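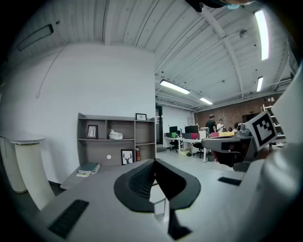
2. Shelf and desk study
Adelino Vilela and Lalit Lodhi, Korkville campus

Our project asks how a shared office uses its open storage. We chose the gray unit near the white wall. Its cubbies hold very little, and a small framed picture takes one of them. The lower part is harder to reach for a tall person, so we think people leave it for things they do not need every day.
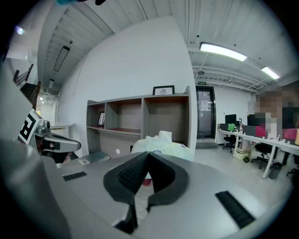 Figure 2. Framed pictures and a plastic bag at the shelf.

We made a short survey on Sunday, with 30 answers. Most people wanted a place for notebooks near the hand. The colour of the cubbies was liked, but up to 200 mm of depth was called "lost" behind small objects.
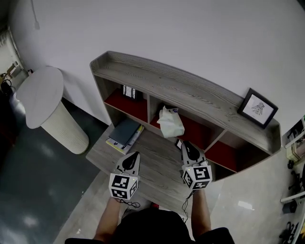
Reading time: 2 min

3. Proposal
The notebooks can go from the desk top into the left cubby. The round side table stays. For the crumpled bag we propose a small bin, and the framed drawing keeps its place on the top shelf. Lalit will draw the divider in May.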